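The Lelside Two-Door Cabinet with Top Drawer

I've had the Lelside in my workshop corner of the shop for a good while now, and it's the piece people ask me about more than anything else I sell. So I finally sat down to write it a proper page! If you came here from the Whitelaw page wondering which one to get, keep reading, I'll get to that.

The Lelside is a white cabinet in the wardrobe style, with two hinged doors and one shallow drawer across the top. I sell it to folks who want somewhere to put coats, craft supplies, board games, the vacuum, whatever is currently living on the floor of the hallway. It comes flat in 2 boxes and the price is $291, which covers everything you need to put it together except a screwdriver. (Please use a hand screwdriver. I've seen what a power drill does to the hinge holes and it isn't pretty.)

What I like about it is the tall middle compartment. A lot of cabinets this size chop the inside up into four or five skinny shelves and then you can't fit a cereal box upright, let alone a bucket. The Lelside gives you one big open space with a shelf above and a shelf below, and then a low bottom compartment under that. I keep shoes down there at home – muddy ones, and it has held up fine. The short legs mean the bottom isn't sitting flat on the floor, so a spill in the laundry room doesn't go straight into the carcass.

The drawer has a slim dark bar handle. I get asked if it can be swapped and yes, sure, as long as you measure your screw spacing first and buy a handle to match. The drawer is shallow, so think gloves, keys, batteries, tape, dog leashes. It won't take a toaster. Someone tried!
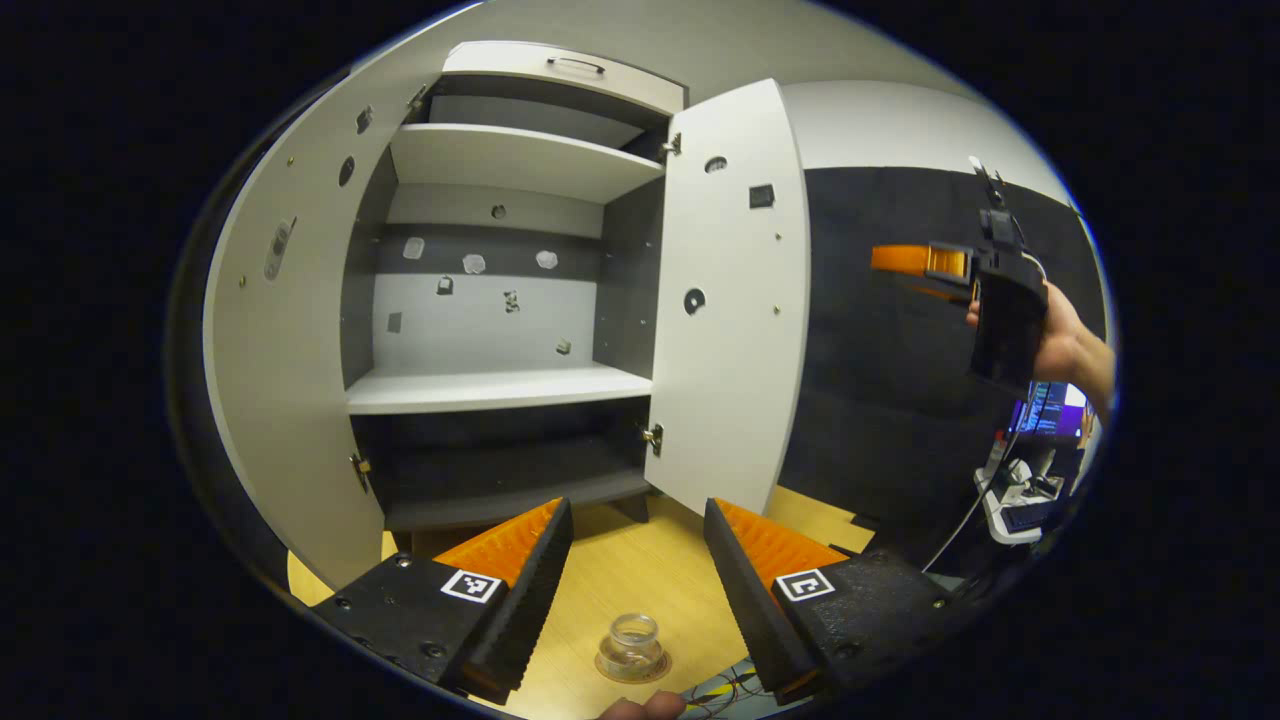 The Lelside with both doors open and the drawer shut.

A few words on fittings, as this is where most of my emails come from. The doors hang on metal hinges, and if a door sits a little crooked after you build it, that's nearly always a matter of adjustment. Get the cabinet standing level first, then turn the hinge screws a quarter turn at a time and check the gap between the doors. I went through 2 evenings of swearing at my first one before I worked out that my floor was the crooked part. A folded bit of card under one leg and the doors lined up beautifully.

If you're adding hardware of your own (a latch, a catch, a hook or two), mark the spot with pencil and drill a small starter hole. Go slow near the edges. For anything heavy on the back panel I'd say don't, it's a back panel and it isn't built to carry a toolbox. Light stuff is fine.

Inside, the back is gray, darker at the top of the tall compartment and lighter below it, and I like it much better than plain white all over. White insides show every scuff. For cleaning I use a damp cloth with a drop of dish soap, then a dry one. No scouring pads, please, they leave the finish dull and there's no getting it back.

Now, the Whitelaw question. The Whitelaw is the open-front one, with no doors, and it's cheaper. If you're a tidy person, get that and save your money. I'm not a tidy person, so I have the Lelside, and I close the doors when company comes.

Do fix it to the wall. There's a bracket in the small parts bag and it takes five minutes. Tall furniture with a drawer at the top can tip when it's pulled on, and kids will pull on anything.

Delivery is free in Vurkodville and $95 everywhere else I ship to. Local pickup is fine too, just bring a car with seats that fold down – the longer box won't go in a small trunk, however hopefully you push. Spare hinges, handles and drawer runners can be ordered separately, so drop me a line with the part you need and I'll see what's on the shelf.

Page updated May 2020

95 shares
2 comments

Related items
Whitelaw Open-Front Cabinet
Stivine Shoe Bench
Stivine Wall Hooks
Lelside Spare Hinge Set
Lelside Replacement Bar Handle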